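Community Help > Home > Counters and Sinks

Where do I put wooden utensils on a small white counter?

Posted by Unai Tejada, Saturday, July 5, 2025

We moved into a unit in the Pleddale building and I am setting up the sink area. There's a white counter under the window with a gooseneck faucet and a roller blind. Right now a paper bag is standing off to one side. I want a spot for the wooden things that doesn't take over the counter. The lease says no drilling.
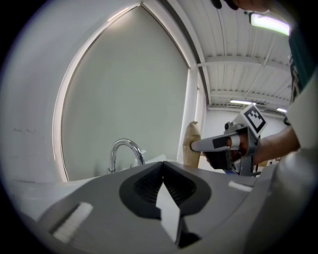
2 replies

lorow_kim
Get a crock. Mine cost 28 at Goicoechea and it holds everything.

Marta P.
A crock is fine, but keep it well away from the faucet. Wood that stands in splashed water goes dark at the end. I dry mine flat on a towel overnight and oil them in October. For storage I use a shallow tray, 3 inches deep, at the far end of the counter. Lay the pieces all the same way, wide ends together. If the blind is down most of the day, open it while things dry. 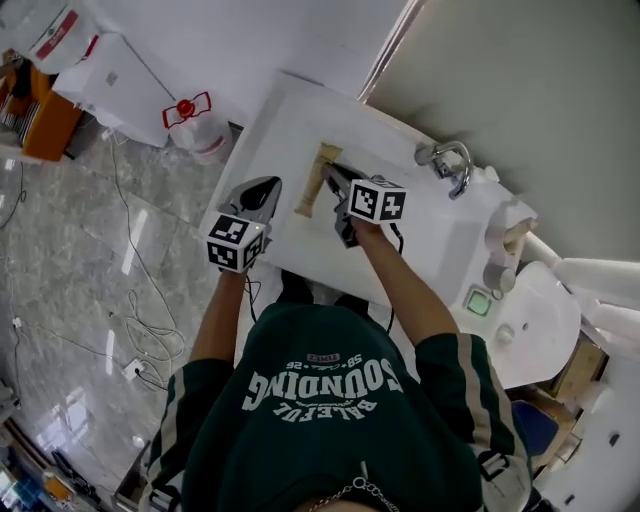
Light wood piece lying on the white counter.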